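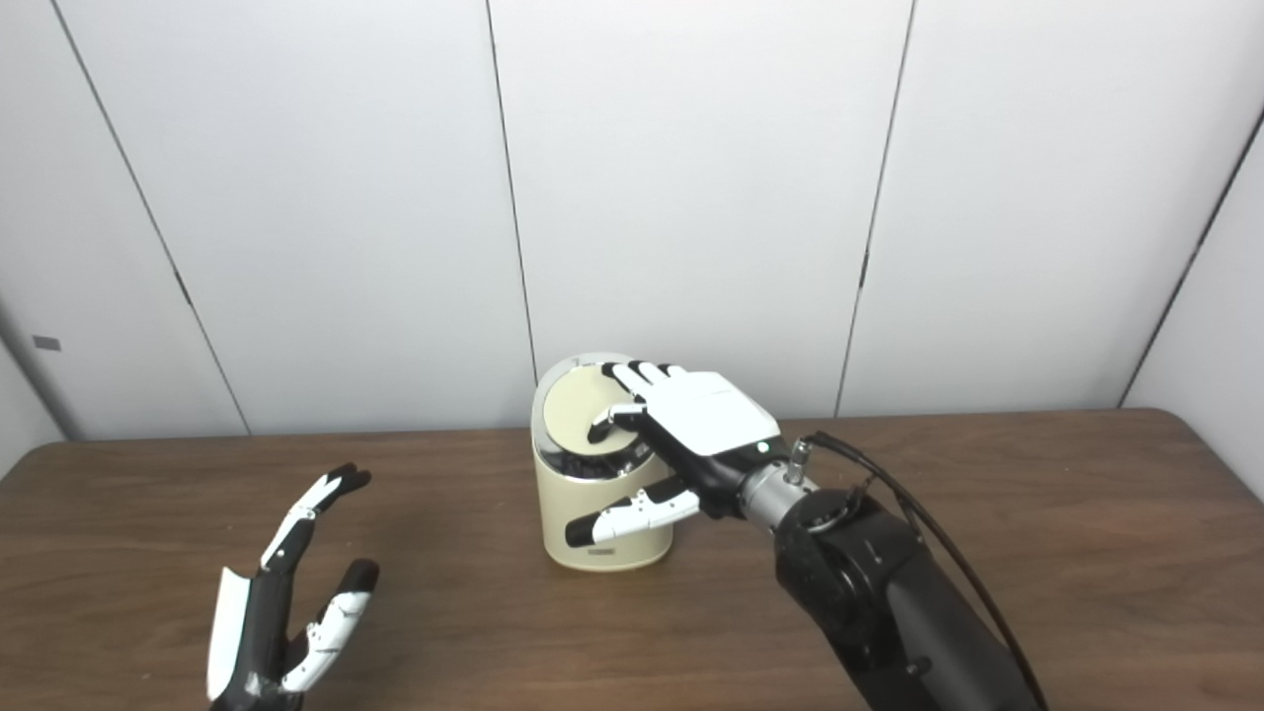
Questions I get asked about making yoghurt at home

I put a few notes about homemade yoghurt on this site back in April and my inbox hasn't been the same since. Lots of you ask the same things, so I've put the answers on one page. I'm a home cook with a fridge full of jars, so take it all in that spirit.

Last updated September 11, 2021

Do I need a yoghurt maker?

No. I made it for years in a bowl wrapped in a bath towel, shoved in the airing cupboard. I do use a machine now (mine's an Onden, bought second-hand) and it's nice not to have to think about it, but the yoghurt tastes the same to me. A wide-necked flask works very well too.

Which milk is best?

Whole milk, every time! Semi-skimmed will set but it's thinner and a bit sharp. UHT is fine and saves you the heating step, which is handy if you're feeling lazy. I've had no luck with oat milk. People keep sending me methods and I keep ending up with warm porridge water.

How much starter do I use?

Two tablespoons of plain live yoghurt for 500 ml of milk. Check the pot says live, and don't use anything with fruit or sugar in it. More starter doesn't make it thicker, by the way - mine goes grainy if I get heavy-handed.

Why do you heat the milk first if it's already pasteurised?

It changes the proteins so the yoghurt sets firmer. Bring it up until it's steaming and just starting to shiver at the edges, then let it cool till you can hold a clean finger in it and count to ten. I know, a thermometer would be better. If you've got one, aim for 85°C and then down to 43°C or so.

How long should I leave it?

I leave mine 11 hours, which is on the long side. I like it tart. If you're feeding children start checking at six or seven hours, and stop when it wobbles in one piece as you tip the jar. Don't stir it to look! I've ruined more than one batch by poking at it.

Mine's gone runny. What did I do?

Probably the milk was too hot when the starter went in, or the starter was old, or the kitchen was cold overnight. Runny yoghurt is still good in pancakes and marinades as long as it smells clean and sour. If it smells off, or there's any pink or fuzz on it, bin the lot.

What's the watery stuff on top?

Whey. Stir it back in or pour it off. I put it in bread dough in place of some of the water.

Can I make it thick like Greek yoghurt?

Yes, strain it. Line a sieve with a clean tea towel, sit it over a bowl in the fridge and leave it for 3 hours. Leave it overnight and you've got something you can spread on toast, lovely with salt and olive oil. You do lose a lot of volume, so make more than you think.

Can I keep using my own yoghurt as starter?

For a while. I get four or five rounds before it turns slow and a bit stringy, then I buy a fresh pot. The best one I've had was from Pavlović, the little deli near the station, but any plain live one will do.

How long does it keep?

A week in the fridge, in a clean jar with the lid on. It gets sourer as it goes.

Can I flavour it before it sets?

Vanilla, yes. Fruit, no - stir it in when you serve it.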